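Lorkgate Park: is the fall menu at Bostport Landing worth the extra line?

Posted in: Lorkgate Food and Drink
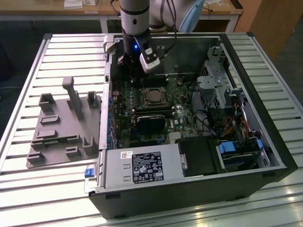
Dell desktop on its side, robot arm above the motherboard

tidewrack
Went in September for the first week of the fall menu at Bostport Landing and came home with opinions. The smoked pear cider is the one everybody is posting. It's fine. It tastes like a pear that once stood near a campfire. The chowder fries, on the other hand, I would eat out of a hat. Total for two people, one cider each and fries to share, was $44, and I waited 29 minutes for the privilege of handing it over.

Anyone tried the dessert yet? They were out by 4 pm.

gatekeeper_lou
44 for two drinks and a pile of fries. I remember when that got you dinner at the Renaud Room and a ride photo you'd regret.

mapfolder
The dessert is a maple custard in a little tin cup, and you don't get to keep the cup. I asked. The look I got was worth more than the cup.

pretzelwarden
Hard disagree on the cider. It's the best seasonal drink they've done since the plum thing, and the plum thing was only good because the ice machine was broken and they couldn't water it down. Get it without the foam. The foam is where the campfire lives.

tidewrack
You can order it without foam? There was no mention of this on the board.

pretzelwarden
There's no mention of restrooms on the board either, but they'll point if you ask.

gatekeeper_lou
Has anyone compared it to the cart over in Vullwood? Same kitchen, supposedly, and the line is shorter because you have to walk past the log flume to get there and people don't like being splashed in a sweater.

mapfolder
Did both on the same trip. Vullwood cart has the fries and the custard, no cider. Portion of fries is smaller but they're hotter, and there are benches. At the Landing you eat standing up next to a trash can like a raccoon with a season pass.

sodafloat600
New here, so be gentle. Does the pass discount work on the seasonal stuff? The app says yes and the guy at the register said "sometimes."

tidewrack
It took $5 off mine, but only after I scanned it twice and sighed. The 44 is after the discount, before anyone asks.

gatekeeper_lou
I was absolutely about to ask.

pretzelwarden
Discount covers food and non-alcoholic drinks. The cider comes both ways, and if you don't say which one you want you get the regular with alcohol and no discount. That's your "sometimes."

sodafloat600
Thank you! Going with my sister and her kids, so it'll be the plain one, and I'll be finding out what 600 calories of chowder fries does to a six-year-old on the teacups.

mapfolder
Teacups first. Please. I have sat in that teacup.

tidewrack
Update: went back, got the cider with no foam. It's better. I'm not using the word "best" and pretzelwarden can't make me. Custard was sold out again, this time at 3:15.

pretzelwarden
"Better" accepted. Go at opening for the custard, they put it out with the breakfast rolls.

gatekeeper_lou
Custard for breakfast. Fine, I'll renew the pass.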